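About Us

Hello, and welcome to Cendon! I'm Joelle Azar, and I run a small magazine of interviews and portraits with people who work in film, theatre and photography. Mostly we talk to the ones whose names go past while you're hunting for your coat: prop makers, prompters, the woman who paints every sky for a touring opera.

I started it at my kitchen table in Zadthorpe with a borrowed recorder and one very patient interviewee, Kenneth Laing, who had been lighting plays for longer than I'd been alive. We talked until two in the morning and I used 2000 words of it. (He still says I left out the good bit, the business with the trapdoor. I did, and I'd do it again.)
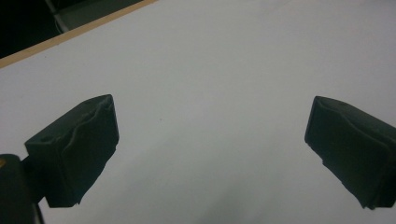 The white tabletop with its wooden edge

These days there are four of us. Struan Gourlay edits everything and takes out my exclamation marks, though he hasn't been let near this page! Begoñe Lozano takes our portraits and does the Spanish-language interviews, which she then translates herself because she doesn't trust anyone else with the jokes. Terence Tunstall looks after the website, the back issues and the post, and he writes our column on old cinemas, Farquharson's Row, named after the seat he always books.

We bring out 10 issues a year, with a gap in the summer and another in February, when everybody seems to be either in rehearsal or in bed with a cold.

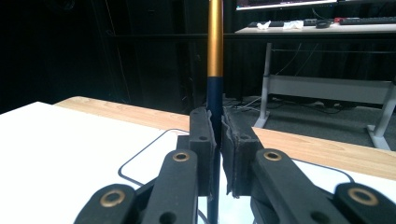
Each issue has one long conversation, a handful of shorter ones and a set of portraits. We don't ask about love lives and we don't ask who was horrible on set, although people do tell us, usually once the recorder is off. What I want to know is how you got your first job, what you do all day and what you'd go back and redo if they'd let you. 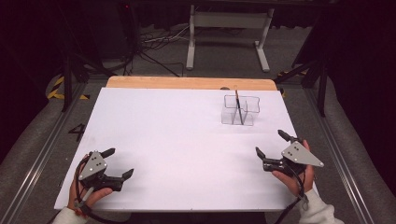 Two handheld grippers and a clear organiser with a pen standing in it

We also run Urier, our scheme for young writers. If you're under 18 and you'd like to interview someone, we'll help you find them, go through your questions with you and print the piece under your own name. We take 12 young writers each year and I love reading what they send in, even the ones who open with "what's your favourite colour" (one of those got us the best answer we've ever printed).

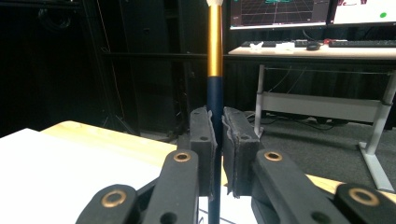

Fancy writing for us, or know someone we ought to meet? Send a short note and tell me who they are and why you'd want to sit down with them. Looks count for something too, as Begoñe is forever telling me, and she'd happily build a whole cover round two colours like the shiny gold and deep navy on that pole. So if your person has a workshop or a dressing room full of good things, do mention it. I read every note myself, normally with toast, and I'll write back even if it's a no.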